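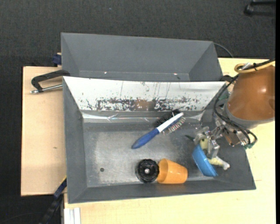
Thank you for the answer about the beans, and sorry that I write back so slowly. I wanted to read the whole Prirkora growing guide again before I say something wrong on the list. You are right that the shelling should wait until the pods break easily in the hand. Last fall I did it too early with the Trista, and many seeds had a wrinkled skin later. For the work itself I like a bin with sloping walls, such as the two gray ones one behind the other on the light wooden table, and it does not matter to me that the white wall in the front one is heavily worn. Beans roll down to the middle by themselves, and with straight walls I always lose some in the corner.

On 13 April 2026 the list member from the north valley wrote:

> Yulan, two things about your question. First, please do not shell
> when the pods are still leathery, even if the calendar says you are
> late. Pull the whole plant and hang it under a roof. Second, I don't
> agree with freezing every batch. Beans with too much water in them
> will die in the freezer, and then you have killed the weevils and
> the seed together. How do you test that they are dry? And did you
> keep the Elo and the Trista apart in the garden? I had 6 off-type
> plants in one row last summer and I am still annoyed.

About the dry test: I use the hammer. I put a bean on a stone and hit it. If it breaks into hard pieces, it is dry enough for freezing. If it becomes flat or soft, I give the batch more time on the screen and test again. My neighbor bites them, but I have paid enough to my dentist already.

I agree with you that freezing is not always needed. I do it only with seed from the lower garden, where I have found weevils before. The jar must be closed well before it goes in. When I take it out, I leave it closed on the kitchen shelf until the glass does not feel cold anymore. In my first year I opened it directly and the beans became wet on the outside. I had to dry everything a second time, and the Song did not come up well after this.

About the distance: the Elo and the Trista were on opposite sides of the house, with the sweet corn between. I know that common beans mostly pollinate themselves, but we have many bumblebees, and I prefer to be careful. I found no strange plants in the Elo. In the Trista there was one that climbed much higher than the others. I marked it with red yarn and ate the beans from it as green beans, so it is not in the seed.

I did my germination test in February. I rolled 33 Elo seeds in a damp kitchen towel, put the towel in a plastic bag with the top open, and kept it on the refrigerator. All of them except 2 made a root. For the Song I must repeat the test, as the towel became moldy and I could not judge it fairly. If somebody has a better method against the mold, please write it. I have heard of people using sand, but I don't understand how wet the sand should be.

For the exchange I can offer 350 grams of Elo, already cleaned. I would like it to go in small bags to many gardens and not all to one person. The Trista I can share only a little, and please plant it only if you have a tall support. A tomato cage is too short, I have tried. I don't have Song to give away this year.

One more question, and then I stop. The guide says to choose seed from the earliest pods. But in my garden the earliest pods hang close to the soil and often have spots from the rain. Should I still choose them, or is it better to take clean pods from the middle of the plant? I have done the second until now, and I am afraid I am slowly making my Elo a later bean.

Please send requests for the bags to me directly, so the list does not become full with addresses.

With friendly greetings,
Yulan Yao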